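I have been learning to whistle properly since October and my downstairs neighbor has started leaving her radio on. So, a thread.

It began because Ute Teuber, who I sing alto next to, can whistle a whole Schubert song with vibrato. With VIBRATO. I could do one note, and it was the note you use for a dog.

First week: air. Only air. I sounded like a bike tire. Everyone online says "wet your lips and relax," and I would like everyone online to come over and watch me relax.

Then one night doing dishes I got three notes in a row, going up! I called Ute and whistled them down the phone and she said "are you boiling something?"

Range is the hard part. Going down, you drop your tongue back like you're saying "oh." Going up it creeps forward to "ee." I practice in the stairwell at Plurnwood, where the echo makes me sound about 40% better than I am.

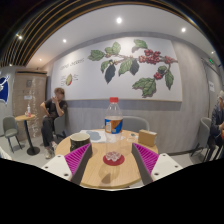
Breath control is where I'm stuck now. Ute's trick is to blow across the top of a bottle first, very gently, until you can hold the tone for a slow count of eight, and only then go back to your lips. Any size works, but a tall one like that one with the red cap (cap off, obviously) gives you a nice low foghorn. My record is six before I see stars.

Also — whistling on the inhale is a real thing and you can do it! It means you never have to stop for breath. It also means you swallow a lot of cold air in December and get hiccups on the bus.

Current repertoire: most of one carol, the first half of a waltz, and the jingle from a carpet store that closed when I was nine.

Ute wants us to do a duet at the choir party. She has picked something with 89 bars. I have told her I can promise her the first twelve and then we'll see how my face feels.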